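4.3 Shelf picking in the produce task

The produce task was included because it is the point at which our two earlier benchmarks, table clearing and laundry sorting, give the least guidance. A store clerk or a person putting groceries away at home works with items that differ in size and firmness, and does so inside compartments that leave little room for the hand. The Clundero task set describes the chore in one line: move the requested items from the shelf to the basket without dropping them and without disturbing the others. We kept that wording and added no time limit. Each trial began with a spoken item name, which was transcribed and passed to the Clorirach planner as text. The planner returned a target compartment and a grasp family, and the low-level policy ran from there without operator input.

We ran 205 trials on the produce task. A trial was scored as complete when the requested item was inside the basket and every other item was still on the shelf it started from. Under this rule 154 trials were complete. The remaining trials were assigned to a failure class by the first event that made completion impossible, so that a bad approach followed by a drop is counted once, as a bad approach.

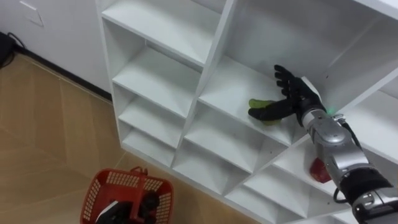

Figure 7. Reach into a middle compartment, long item.

Approach errors made up the largest failure class, and they were concentrated on long, low items. The policy selects a wrist pose from the estimated main axis of the item and then closes the thumb against the fingers. For an item with a clear vertical extent this works well, but an item lying flat gives the fingers very little surface to oppose. In Figure 7 the thumb lies across the elongated green item while the four fingers are still extended upward, only slightly curled, so the hand covers part of the item before any opposing contact is available. The estimate of the main axis must then be held from earlier observations. When that estimate drifted, the fingers closed on the shelf board or pushed the item toward the back panel. A second approach was allowed, but the planner was given no new viewpoint for it, and repeated attempts tended to repeat the original error.

Clearance around the forearm was a separate problem. The collision model treats the arm as a chain of capsules fitted to the rigid housings. It does not include the external cabling or the contents of neighboring compartments unless these have been segmented in the current view. Inflating the capsules reduced contact with the shelf edges, but it also caused the planner to reject compartments that a person would regard as easy to reach. We settled on 2 inflation settings, one for the upper arm and one for everything past the elbow, and held them fixed for all trials reported in this section.
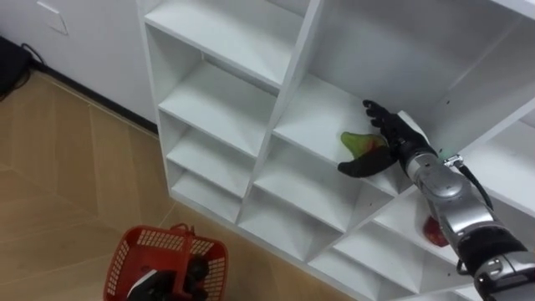 Figure 8. Thumb and fingertip grasp in the same shelving unit.

Grasp quality on rounded items was considerably better. Following Yazıcı, we treat a grasp as enclosing when the thumb and at least one fingertip lie on opposite sides of the item's center as seen from the head camera. The grasp in Figure 8 meets this definition: the fingers curl over the top of the mostly green, pear-shaped fruit, with the thumb wrapped underneath and to the left. The definition is purely geometric and gives no information about contact force, so enclosing grasps could still be lost during the lift. It is also harder to apply as the grasp closes, when the fingers conceal part of the item from the head camera. In such cases the center was taken from the last view in which the outline was complete.

Of the incomplete trials, 49 were assigned to approach or grasp errors and 2 to speech transcription. No separate class was needed for placement in the basket. We take this as evidence that the open top of the basket makes release a minor part of the chore, at least for single items. It does not support a claim about packing, where the order and position of items matter. The Rarkis packing protocol, used in Section 5, addresses that case.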